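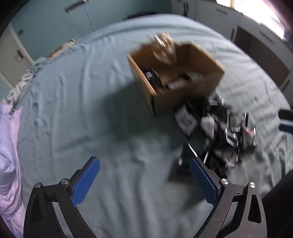

Sorting small parts on a bed, part two

The first part of this covered why I stopped using the desk for sorting. Short version: a desk is hard, it has an edge, and anything small that rolls off it ends up under the radiator. A mattress with a fitted sheet on it has neither problem. It dips slightly under a pile, so the pile stays where it was tipped. The sheet is light blue-gray, and dark items show up well against it.

The subject this time is the carton of odds and ends that came with me from the flat in Stondwood. It is plain brown corrugated cardboard, and had been holding things that arrived in small flat packets: adapters, spare cards, fuses, screws for furniture I no longer own. I had been adding to it for years without taking anything out. Before starting I put it on the kitchen scale, which read almost 3,000 grams. The carton itself accounts for very little of that.

Method

Tip part of the contents out and leave the rest in the box. Tipping everything at once gives a heap too deep to see into, and the packets slide over each other when you pull one from the bottom. A partial heap can be spread with the flat of the hand until most of it is one or two layers deep.

Then go through it by type of label. I tried sorting by function first, as I did with the tool drawer, and it was slow. Half of the packets need to be read before you know what they are. White label, silver strip, no label: that can be done without reading anything, and in my case it happened to match the three suppliers I had bought from. The Dredholm packets all carry the same white sticker. The Surdu ones have a silver seam. The unlabeled ones go to a separate pile and get opened.

Anything long and thin comes out before the spreading, because it catches on the sheet and drags its neighbors with it. Cable ties, swabs and wooden stirrers are the usual offenders.

Containers

I went back and forth on this. The old arrangement was one large box, and the problem with it is obvious. The opposite arrangement, a cabinet with 90 little drawers, is what I had at the Orton workshop, and I never once filled more than a third of them. The rest held one item each, and I had to remember which.

The current arrangement is 7 shallow trays with lids, stacked in the bottom of the wardrobe. Labels on the short side, facing out. Masking tape and pencil are enough. Printed labels look better but I change my mind too often.

The original carton stays in service as the reject box. Once a packet has been in there for a year it goes to recycling or the electronics drop-off, depending on what it is.

Two notes on the sheet

Fitted, with deep corners. A flat sheet shifts when you lean on the bed and folds over the smaller pieces. Wrinkles in a fitted sheet are harmless, although small washers do collect in the creases, so run a hand over the whole surface at the end. I found two M3 washers and a fuse that way last time.

Wash it afterward. Old packets carry more dust than you would expect, and some of the adhesive labels have started to let go.

Remaining work

The unlabeled pile still has to be opened and tested. I have a multimeter for the fuses and a card reader for the cards, and most of one evening should cover it. The screws I will probably measure by length and stop there - thread pitch can wait until I need one. Tray 5 is already too full and will have to be split.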